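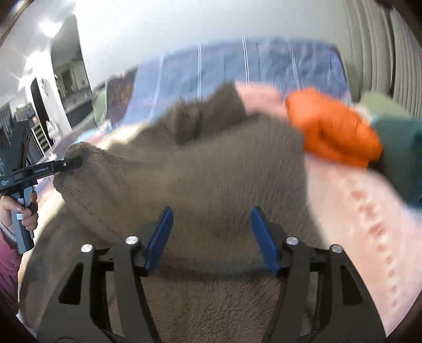
One of our readers of an early draft wrote back that a blanket isn't really folded at all, it's persuaded, and that we'd be daft to score it the way we score a tea towel. I've kept that remark pinned over my desk ever since, and it shaped most of what follows in this section.

Figure 1. A gray-brown fleece blanket, bunched and partly lifted, with a pale pink blanket behind it. Two grippers are in contact with the fleece.

Posted in December, by the household textiles group, Nikcombe

4.2 Why thick pile is awkward

In the last section I went on about flat cotton, which is easy to love. You find a corner, you find another corner, you bring them together and the thing more or less stays where you put it. Fleece with a long curly pile is a different beast (Figure 1). The edge hides in its own fluff, so the first job is finding out where the blanket stops, and even I get that wrong with my own sofa throw at home!

We had 40 blankets in the Pamau set, bought from ordinary shops and washed before we began, plus 11 older ones that colleagues brought in from their airing cupboards. I'm very fond of those 11. They'd gone limp and bobbly in ways you can't buy, and they behaved worse than anything new. All of them went through the same routine: tipped out in a heap, spread, halved, halved again, then stacked on a Wallin shelf that is 300 mm deep.

The depth of that shelf matters more than I expected when I chose it. A thin blanket folded in quarters slides on with room to spare, while a shaggy one puffs up and creeps forward over the lip, and then somebody has to decide whether it counts as put away. We decided it did if it was still there after 20 minutes. You may well disagree, and the Bomeris scoring sheet lets you set your own time.

Heaps brought their own bother. A single blanket on a clear surface is a fairly tame problem, but most people's blankets live on top of other people's blankets, and in Figure 1 you can see the sort of muddle I mean: the fleece up in folds, a pink one stretched out beyond it, and an orange item and a teal-green cloth over towards the right. Lift a heavy throw by one edge and it may well drag its neighbour along. Smooth fabrics mostly let go. Pile on pile clings, and in our notes the commonest entry by far is "brought the other one with it", sometimes underlined twice.

I should say a word about ridges. When you pull up one edge of a thick blanket the middle rises into a sort of hill, and it's tempting to squash it flat straight away. We tried that early on and ended up with creases trapped underneath, so the later rounds used a slow outward pull first and a pat down at the end (my gran's method, more or less). It takes longer. Section 5 gives the timings, split by pile length, with the airing cupboard blankets listed on their own.

Contact: textiles desk, Nikcombe | Copyright the authors | Back to top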